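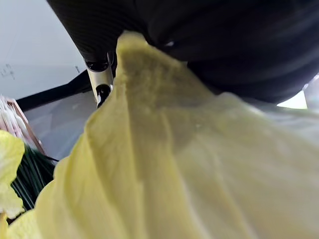

Yellow cloth under the finger of the Diltley hand, wrist camera view.

Threads > Robots > Hands and grippers > Diltley review
February, posted by Mikmont

We use cookies to remember your reading settings. Accept or manage your choices.

1/ I promised my notes on the Diltley hand kit from Azar. I have used it enough now to have an opinion, so I write it down before I forget the small things.

2/ The kit is two five-finger hands, a camera for each wrist, cables and a license for the teaching software. I paid 3,898 dollars without shipping. The arms are not included, and I think the product page should say this in bigger letters.

3/ Mounting both hands took me 53 minutes. The manual is clear until the page on cable routing, where the drawing shows a different connector than the one in my box. Support answered the same evening and sent a corrected page.

4/ Cloth is the test I care about the most. A fold of towel has no fixed shape, and the finger hides the very point you want to look at. With the default settings the hand squeezes too hard for my taste. I lowered the closing force by 3 steps and I like it much better.

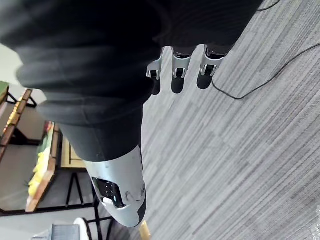
Can I use the hands without the wrist cameras?
You can, but the teaching software then needs a head camera, and you must choose this at first start.

5/ The finger joints are stiff sideways, and this is good. The thumb is the part I would like to see improved. It moves more slowly than the other fingers, so I always start it a little earlier in my program.

6/ Think about your cables before anything else. The ones in the box are long, and they will find the floor if you let them. I ordered short ones from a shop in Lindotberg and would do it again. 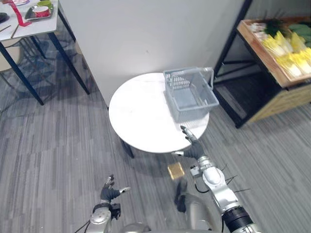

Mikmont

7/ Next on my list is the light gray basket with the handle. For the hand, a grid wall is harder than a smooth box – a fingertip can go into an opening and stay there. I approach from the front edge of the round table and keep the left hand well away until the right one has its place.

8/ My log has 403 grips so far, all kinds of objects together. I will share the file when I have cleaned the column names, they are a mix of two languages at the moment.

9/ Would I buy it again? For cloth and household things, yes. For small screws I would wait for the new fingertips. Azar says they come as a separate order, and I have not seen a price yet.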